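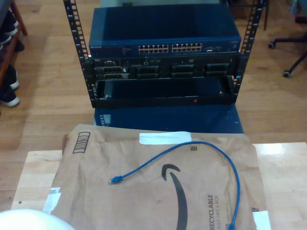
Good practice for automated handling of network hardware is mostly written for data centers, where aisles are wide, racks are full height and every cable is labeled at both ends. Our project asked how much of that practice can be kept when the work is done at home scale. The hardware in this report is of the small kind: an open-frame rack with perforated black rails, a 24-port Netgear switch at the top, a Dell server with four drive bays under it, and a short blue Ethernet patch cable as the item to be handled. The task is to pick up one end of such a cable and seat it in a given port. The report does not propose a new controller. It proposes a set of working rules for people who run this task, and it says where the rules came from and where we found them too strict or too loose.

1. Background

The course lab supplied a draft rule set called Lulter, written two years ago for bench-top assembly with fixed parts. Lulter has 7 sections and assumes that each part sits in a tray at a known position. It says nothing on flexible parts. A patch cable is flexible along its whole length, and its free end moves whenever the other end is moved. We also read the operating manual issued for the Numitz test room, where larger racks are used. The Numitz manual covers cables well but assumes two trained operators and a locked door.

Neither document fits a shared room with one operator. We took Lulter as the base and added to it. The result is called the Khoo rules in this report, after the room where most of the drafting was done.

2. Scope

The rules apply to low-voltage network cabling only. Power cords, fiber and anything inside a server chassis are excluded. Drive bays are excluded as well, even with empty carriers, since a handle that is caught by accident can unseat a drive. The rules cover setup, the run itself, and what is written down afterward. They do not cover how a policy or motion program is made.

3. Rules for setup

3.1 The rack must not tip. An open-frame rack with its heaviest unit near the top is to be re-ordered before any run. If the rack stands on another object, that object must be wider than the rack feet and must not slide when pushed by hand.

3.2 The work surface in front of the rack is to be fixed in place. A loose board moves when a gripper presses on it, and the port position recorded at the start is then wrong.

3.3 The cable starts from a surface that contrasts with it in color. Brown paper works well under a blue cable. Glossy tabletops near a window or lamp should be covered, because a bright reflection can be read as an edge.

3.4 Printed matter on the starting surface is permitted but must be logged. Large logos, barcodes and strips of tape all count. The first draft banned them. We removed the ban after agreeing that a rule which requires a blank background would be ignored in any real room.

3.5 Chairs with casters are to be moved out of reach of the arm or have the casters locked. Lulter has no rule on furniture.

3.6 The target port is named before the run by row and column, counted from the left. "The next free port" is not a valid target.

4. Rules for the run

4.1 One operator holds the stop button for the full run. The operator does not also take notes.

4.2 The gripper holds the connector body, never the latch tab and never the cable jacket alone. Holding the jacket lets the plug rotate, and a rotated plug that is pushed forward can bend the contacts in the port.

4.3 Insertion speed in the last stretch before the port is set to no more than 7 mm per second. Force is limited in software and again at the wrist. If either limit trips, the arm backs out along the path it came in on. It does not try a second angle without a person looking at the port first.

4.4 Status lights are not accepted as proof of a seated plug. A link light depends on the far end of the cable, and a plug can be latched with no light showing. The accepted check is a light pull on the connector.

4.5 No person reaches between the arm and the rack while the arm is powered, including to straighten the cable. This was the rule most often questioned in review, as a tangled cable is quick to fix by hand. We kept it without exceptions.

5. Records

Each run gets one line in a log kept in Flinomine, the lab's record tool. The line gives the target port, the start surface, the result and the reason for any stop. A failed run is logged the same way as a good one. Runs that were stopped before the gripper closed are also logged, which the Numitz manual does not ask for.

We set a limit of 2000 insertions per switch, after which the switch is retired from testing and marked as such. The number is a precaution chosen by us and has not been tested. Cables are retired after 100 insertions, or sooner if the latch tab feels soft.

6. Review of the rules

The draft was read by more than 70 students in the automation course, each of whom marked every rule as clear, unclear or not needed. Rule 3.4 drew the longest comments. Several readers wanted a list of allowed backgrounds. We did not add one — a list would have to be updated for every room.

Rule 4.3 was marked unclear in its first form, which said "slowly." The speed figure was added in February. Rule 3.1 was marked as not needed by readers who had worked only with bolted racks, and as clear by most others.

7. Limits

All drafting was done around a single type of connector with a plastic latch. Shielded plugs are stiffer and heavier at the end, and rule 4.2 may need a second grip position for them. The rules also say little on cables that hang over the edge of the work surface. A cable end out of view can catch on something the operator cannot see, and the current text only asks that the far end be free. A stricter version would require both ends to be visible at the start, but this would rule out long cables on a small table.

Rule 3.5 has the same kind of gap. It names chairs and leaves out shelving, which is harder to move and often stands just as close to the rack.

8. Open items

The Khoo rules are at their second draft. Section 4 is due to be compared with the revised Numitz manual once that is released. The insertion limits in section 5 need wear data from at least one switch before they are carried over into Lulter.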